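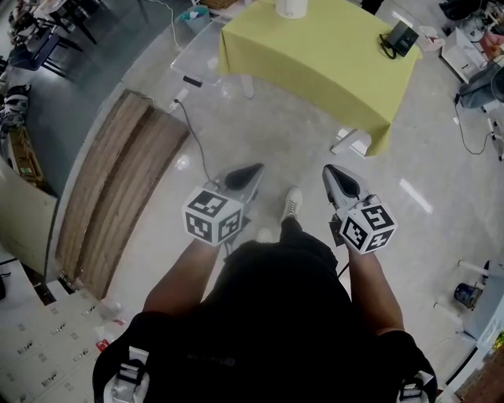 3.2 Collecting demonstrations with hand-held grippers

In the first part of the study we compared two ways to show a task to the robot. In the first way, the operator drives the arm by remote control from a desk. In the second way, the operator leaves the robot aside and does the task with a pair of grippers held in the hands, which we call the Ivero set. Figure 2 gives the view from the head of the operator with the Ivero set, standing in front of the table with the yellow-green cloth. Each gripper has two soft black finger pads at the front and a white cube with square markers at the back, above the hand. The cube shows marker patterns on several faces, and this matters for our method, as the wrist turns a lot during a task and one face alone would often be lost from view.

Figure 2. Operator's view with both hand-held grippers before the work table.

The position of each gripper is computed from the marker cube in every image. When no face of a cube can be read, we fill the gap from the images before and after it, but only if the gap is not longer than 12 images. Demonstrations with a longer gap were removed from the training set. We did not try to repair them by hand - this was done in our March pilot and the results were hard to repeat.

Before each session the operator holds the two grippers so that they point toward each other and closes them once. This gives a common start for both hands. The operators were asked to keep the elbows free and not to walk during a demonstration, although small steps were accepted. The floor in the Javley laboratory is glossy and reflects the ceiling lights. We first suspected that these reflections would disturb the marker reading. In our data the more frequent problem was the operator's own sleeve, which covered the lower part of the cube when the arm was stretched far.

In total we kept 1000 demonstrations made with the hand-held grippers and 500 made by remote control. The two sets are not equal in size, and for this reason all comparisons in Section 4 use the same number from each. Operators found the remote control more tiring, mostly in the tasks with two hands, where they had to watch both arms on one screen. With the hand-held grippers they worked at a natural speed - sometimes too fast for the robot, so the motions were slowed down before replay. We also note that an operator can reach places which the robot arm can not. Such motions were found by checking the joint limits and were left out of the training set.

Posted 6/10/25 by M. El-Sayed
Filed under: Robot Learning, Teleoperation

Related items
Grolau: a low-cost desk for remote control of two arms
Marker cubes or plain cameras? Notes on hand tracking
Slowing down human motion for robot replay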